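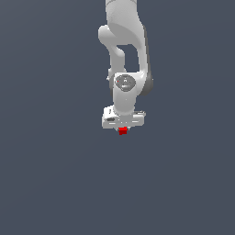
**Sprechernotizen: Ersatz dezentraler Gasheizgeräte in Bestandsgebäuden**
Hagos Gebreyes, 4. März 2019

**Folie 1 – Begrüßung**

Sehr geehrte Damen und Herren, im Namen der Wohnungsgenossenschaft Skerell begrüße ich Sie zur Fachveranstaltung. Gegenstand des Vortrags ist die Ablösung der Außenwandgeräte in unseren Häusern an der Zultness-Siedlung.

**Folie 2 – Ausgangslage**

- Gasbefeuerte Einzelgeräte ohne zentrale Regelung, Abgasführung durch die Außenwand.
- Ersatzteile für die älteren Baureihen sind nur noch eingeschränkt lieferbar.
- Die Wartung erfordert den Zutritt zu jeder Wohnung. Terminausfälle verlängern die Durchgänge erheblich.

*(Kurze Pause, Rückfragen zum Bestand zulassen.)*

**Folie 3 – Geprüfte Varianten**

Untersucht wurden vier Varianten, von denen drei technisch ausführbar sind. Die Beibehaltung der Einzelgeräte mit neuer Zündeinrichtung wurde nicht weiterverfolgt. Empfohlen wird die Hauszentrale mit Brennwertkessel und Steigleitungen im ehemaligen Kaminzug.

Auf Nachfrage: Die Heizlastberechnung erstellte das Ingenieurbüro Vurkton. Sie liegt raumweise vor.

**Folie 4 – Kosten**

Je Wohnung sind 3000 Euro für Heizkörper und Anbindeleitungen angesetzt. Kessel, Regelung und Schornsteinsanierung werden gesondert ausgewiesen. Zur Mieterhöhung heute keine Aussage treffen, die rechtliche Prüfung ist nicht abgeschlossen.

**Folie 5 – Bauablauf**

Die Arbeiten beginnen im August, außerhalb der Heizperiode. Die Altgeräte werden strangweise demontiert, die Wanddurchführungen am selben Tag luftdicht verschlossen. Ansprechpartner für die Bewohner ist die Bauleitung der Firma Shen.

**Folie 6 – Aussprache**

Fragen zur Warmwasserbereitung bitte sammeln und im Anschluss gemeinsam beantworten. Die Unterlagen liegen am Eingang aus.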